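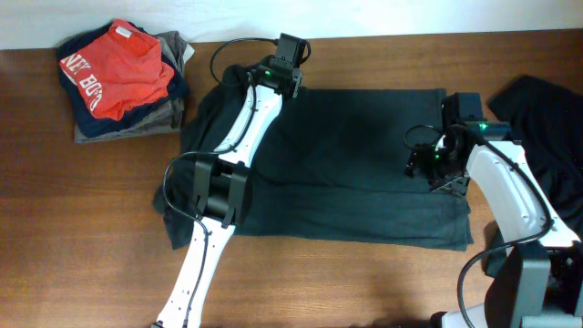 Maintenance chemo and going back to work: how did you manage?

Plomimier Blood Cancer Forum > Living with treatment

cornedside_kath
Hello all, long-time reader, first-time poster. My husband is 17 weeks into maintenance for ALL and his haematologist at Cornedside is happy for him to try a few mornings a week at the office (he's thrilled, I'm a bundle of nerves!). He's still on daily tablets with a blood test every fortnight. I'd love to hear how other families handled it, especially with winter bugs coming in June.

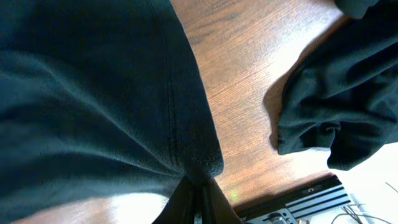
He sits near the lift with plenty of people going past, and I keep imagining every one of them with a cough. Am I being silly?

Powell612
Not silly at all, love. I went back at much the same stage and my boss let me start at 10 so I could miss the packed train, and that made more difference than anything else. I was wiped out by lunchtime for the first month, mind you, and had to nap in the car before I was fit to drive home.

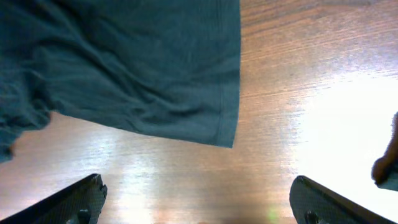
Dark teal, stitched hem

I'd have waited a bit longer if we could have afforded it, to be fair.

dilis_293
I'm going to disagree a little with Powell, with lots of affection! Waiting did me no favours. I stayed home until all my treatment was finished and my confidence had gone completely. Mornings sound like a lovely way in. Ask about his neutrophils before each week, though, and what number they'd want him home at, as every clinic seems to have its own.

Powell612
Fair enough, Dilis, we're all built differently. I still say don't let him be a hero about it. 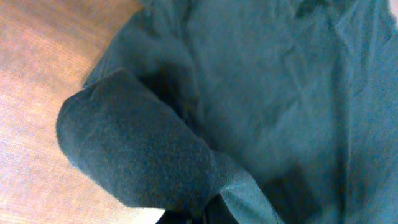 Posted by Meinir Lewis, moderator
149 posts

Welcome, Kath! Just popping in to say please go by his own team's advice on counts and temperatures, and keep the ward number in his wallet as well as his phone. Our favourite colour of paperwork is the letter for the employer, and the nurse specialist can usually help with that.

cornedside_kath
Thank you all so much, I had a little cry reading these. I'll ask about the letter at his next bloods, and I'm going to ring his manager about moving the desk.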